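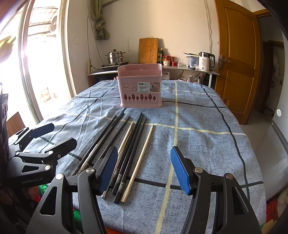 Page last changed: 16th September

Figure 4. The table in the Godura cell, seen from the camera on the hand-held gripper with its jaws spread. The blue textured pads and the silver pivot screws of the linkage are the parts covered by the service routine in this section. The second gripper is parked at left.

4. Setup and Upkeep of the Collection Cell

4.1 Layout

The Godura cell is a domestic kitchen with a single work table. Two hand-held grippers are assigned to it. All chopstick-sorting episodes reported in this paper were recorded there: 969 episodes in three blocks of 323, with a full service of both grippers before each block. The other cell in the study, at Nekstead, is described in the supplement and used the same service sheet with a different table.

The table is covered with a light blue mottled cloth printed with dark navy and pale yellow grid lines. The cloth is not a calibration target. The printed grid is not accurate enough for that purpose, and the cloth stretches when pulled. The lines are used only by the operator, as a guide for putting the objects back in a similar arrangement at the start of each episode. The cloth was replaced once, after the first block, with another piece from the same roll.

The object set for this task consists of chopsticks laid roughly parallel, pointing from the operator toward a pink plastic basket near the far edge of the cloth. Most are black, some of them with silver-gray bands near the ends, and pale wooden ones and a metal one are mixed in (Figure 4). The mixed finishes were chosen on purpose. Earlier trials used a single kind, and the pad faces wore in a narrow stripe that was not representative of later use.

Room lighting was not controlled. The glass door admits daylight, and episodes recorded in strong sun were kept. Background objects on and around the counter were left wherever the household had them. The operator checks only that nothing on the counter intrudes into the reach of the jaws.

4.2 Jaw and pad service

Each jaw is a black linkage arm closed by round pivot screws and faced with a textured pad. Almost all faults in the cell originated in these parts. A loose pivot lets the jaw tip move sideways under load, and with an object as thin as a chopstick even a small sideways error produces a missed or crossed grasp. The recorded jaw opening does not show the error, so it has to be found by hand.

The routine is as follows. With the gripper switched off, the jaws are opened fully and the left tip is pressed sideways, first inward and then outward, while the other hand holds the body. The right tip is checked in the same way. Any play that can be felt is traced to a screw by touching each screw head in turn while the tip is rocked. The screw that moves is backed out, cleaned of old thread compound, and refitted with a fresh drop. It is tightened until the play disappears and then eased slightly if the jaw no longer falls open under its own weight. The gripper is left for 60 minutes before it is used again.

Overtightening was the more common mistake. A stiff pivot causes one jaw to lag behind the other on closing, and the object is pushed across the cloth before it is held. In the first block, one of the grippers was returned to use in this state, and the episodes affected were recorded again. Since then the service sheet has required a slow close on a single wooden chopstick laid along a printed line. If the chopstick leaves the line before both pads touch it, the pivots are rechecked.

Pads are wiped with a damp lint-free cloth before every session. Alcohol was used at first and was dropped after the pad edges began to lift. A pad is replaced when its texture can no longer be felt with a fingernail at the center of the contact area, or when any corner has come away from the arm. Both pads on a gripper are replaced together. Mixed pairs were tried at Nekstead and gave a visible twist in the held object, particularly with smooth metal.

4.3 Camera and parking position

The camera mount is checked after the jaws. The operator opens the jaws fully over the table and confirms that both pads are in view and at matching heights in the image. If one side is higher, the mount has rotated and is reset against its stop. No other adjustment is made in the cell. Lens cleaning is done with the gripper upside down so that lint does not settle on the glass.

The gripper not in use is parked beside the table at the left, within view of the active camera when the jaws are held over the near part of the cloth. We considered moving it out of view and decided against it. Operators swap grippers during a session, and a fixed parking position on the operator's left reduced the number of times a gripper was set down on its pads.

4.4 Records

Service entries are kept in Bitska, the same log that holds the episode index, and are linked to the episodes that follow them until the next entry. Each entry states which gripper was serviced, which pivots were touched, whether pads were replaced, and the result of the slow close. Entries written from memory at the end of a session are marked as such. They were excluded from the wear analysis in Section 5 but kept in the log.

The service sheet was revised in November, after the third block was complete, to add the camera mount check as a signed step. Results for the Kos objects, which are heavier and load the pivots differently, were obtained with the revised sheet and should not be compared directly with the chopstick results on the basis of service interval alone.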